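# Paper on the table, and one bowl

The case for covering a work table with plain white paper is usually made on grounds of cleanliness. I think that is the weaker argument. A cover is useful mainly as a background, and people who sort small things at a table should treat it as a tool.

I have kept a sorting table for 14 years, mostly for beads, buttons and loose game pieces. For the first three of those years I worked on bare wood. Pale wooden items on a pale wooden top have poor contrast, and the eye compensates by moving more slowly. The error rate is small per piece and large per evening. In one January session I put away 363 pieces and later found 54 in the wrong container. Most of the misplaced ones were tan.

## Against the printed mat

Joana Serrano, whose opinion I respect on storage and seldom on surfaces, prefers a printed mat. She uses the Trimoneo, which has a grid and numbered zones. My objection is that a grid competes with the contents. Every line is an edge, and edges are what the eye looks for when it is searching for an object. The Zelley mat has fewer lines but a sheen, and sheen gives glare under an overhead lamp.

Plain paper has neither fault. It creases, and the creases throw soft shadows, but these are faint enough to ignore. A sheet that has become distracting can be turned over or replaced. It should cover most of the top. A strip of wood left showing at the far side does no harm and gives the sheet something to be squared against.

## Against the divided tray

The second common error is too many containers. The Brandes tray has a compartment for every category the maker could think of, and the result is that each piece requires a decision before it can be put down. I would start with one bowl, placed near the middle of the sheet, in a color that none of the pieces share. Orange works well for beige items. The bowl should be small. A large one invites the user to stop sorting and start dumping.

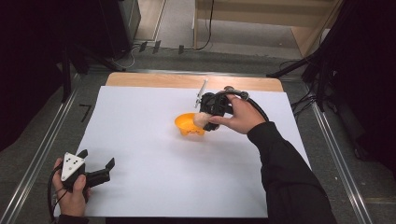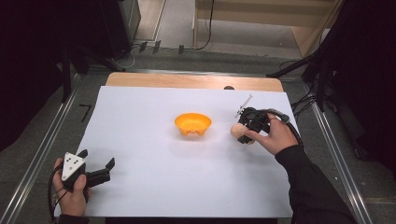 ## What I would concede

Paper slides. On a smooth top it needs a strip of tape under each corner, and the tape has to come up slowly or it will lift the finish — the Vernero removable kind has been adequate for me. Paper is also wrong for anything oily.

White is a poor choice when the pieces are white. I use gray in that case and leave the bowl as it is.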